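# Why does a small fire become a big wildfire?

Every summer we hear in the news that a forest is burning somewhere. People leave their houses, firefighters work day and night, and the sky becomes orange even in towns that are far away. Maybe you have asked your parents how such a thing can start. I will try to explain it to you with simple words.

Let us begin with what a fire eats. Yes, a fire must eat, almost like an animal! It needs fuel, and in a forest the fuel is dry grass, needles, leaves and branches. It needs also oxygen, a gas in the air which we breathe too. And it needs heat to begin. If one of these is missing, the fire cannot live. Firefighters know this very well, and all of their work is to take one of the three away.

## The hill above Grirkton

Grirkton is a small town with pine forest on three sides. Two summers ago it did not rain there for 60 days. The grass became yellow, then almost white, and when you walked on it, it made a noise like paper. The stream which comes down from Silberg was so low that children could cross it without making their knees wet.

One afternoon a spark came from a machine that was cutting grass beside the road. The metal blade had hit a stone. A spark like this is smaller than a grain of rice, and on a wet day it would die at once. But on that day the grass was ready to burn, and the wind was blowing up the hill.

Fire likes to climb. The flames lean toward the slope and warm the grass and the trees that stand higher, so these are already hot and dry when the fire comes to them. This is why a fire goes faster up a hill than down. By evening 135 hectares were burning. One hectare is a square with sides of 100 meters, so you can imagine how large it was.

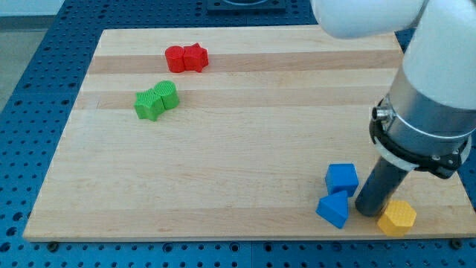
**Why can't the firefighters just pour water on all of it?**

A big wildfire is too wide and too hot for this, and in the forest there is often no water close by. Airplanes and helicopters can drop water, and it helps to cool the fire, but much of it turns to steam before it reaches the ground. So the crews on the ground do something else. They make a long empty path where nothing can burn. They cut the bushes and scrape away the grass until only soil is left. This path is called a firebreak.

In Grirkton the crews worked the whole night on such a path. In one place the wind carried burning pieces of bark over it, and new small fires began on the other side. These flying pieces are called embers, and they can travel very far. People with shovels and water bags had to run after every one of them.

## Leaving the house

On the second day the smoke came down into the streets, and 403 people from the upper part of the town were told to leave. When the authorities ask people to leave a place because of danger, we call it an evacuation. They slept in the sports hall in Pasichnyk, which is the next town in the valley. Some brought cats and dogs, and one family came with a parrot.

The bus driver Waldemar Jasińska drove between the two towns all day. "The children were more calm than the adults," he remembers. "They wanted to know if there will be supper."

There was supper – soup and bread, and later pancakes.

The fire was stopped on the fifth day. Nobody died, but four houses burned and 600 beehives were lost. The bees are often forgotten when we speak about such disasters, and yet the fruit trees in the valley need them.

## What grows after

A burned forest looks very sad. Everything is black and quiet. But under the ground many roots and seeds are still alive. In September of the same year there was already green grass between the black trunks, and the next spring came purple flowers which like ash and sunlight. Woodpeckers arrived too, to eat the beetles in the dead wood. The tall trees will need much longer. If you are ten years old now, you will be a grown-up before that hill gives good shade again.

There is one more danger after the fire. When the plants are gone, their roots do not hold the soil so well, and strong rain can wash it down into the valley. In Grirkton they put logs across the slope to slow down the water.

## What can you do?

- Never play with matches or lighters, also not "only for one second".
- If you see smoke in the forest, go away from it and tell an adult, who can call the fire department.
- On a campfire pour water, stir it together with an adult, and pour again. It must be cold before you leave.
- Ask at home what your family would take if you had to go quickly. Shoes, medicine, papers, and maybe one toy.

**A few words to remember**

*Fuel:* everything that can burn.
*Ember:* a small glowing piece that can fly with the wind.
*Firebreak:* a path without plants, made to stop the fire.
*Evacuation:* when people leave a dangerous place and go to a safe one.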